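Cliltach Community Kitchen Fund
Progress report, 18/03/2020

We are well into the second stage of the Bikby food-growing project, and it has been a great few months! The raised beds along the Cusside fence are finished, the rain barrels are hooked up, and the first peas are in the ground. Your grant paid for the lumber, the soil and the seed, and we still have $700 set aside for the shed roof.

Sign-ups went far better than we had hoped. We planned for 30 households and now have 44 on the list, with 11 of them taking a shared bed until more space opens up. The families near the bus depot have been especially keen — several asked if they could start seedlings at home before their beds were even filled.

The cooking side is moving along too. Recipe cards for beans, squash and greens are drafted, and every dish on them can be made on an ordinary home stove. 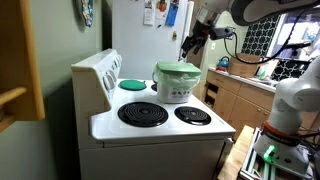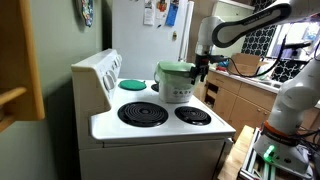
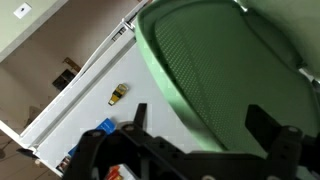
First two: the white electric stove with its coil burners. Last: green seating.

Not everything went to plan. The Heiskanen plot drains poorly at the low end, and two beds there had to be moved uphill. That cost us a weekend and an extra load of gravel, but the new spot gets much better afternoon sun, so we expect good tomatoes from it. The tool library is also short on hand forks and watering cans.

Between now and July we want to plant the summer crops, put the roof on the shed and print 1000 copies of the recipe cards in large type. We are also getting prices for a second compost bay, as the first is filling up fast. Any change to the budget will come to you in writing before we spend on it.

Seed receipts and the updated bed map will follow in a separate mailing.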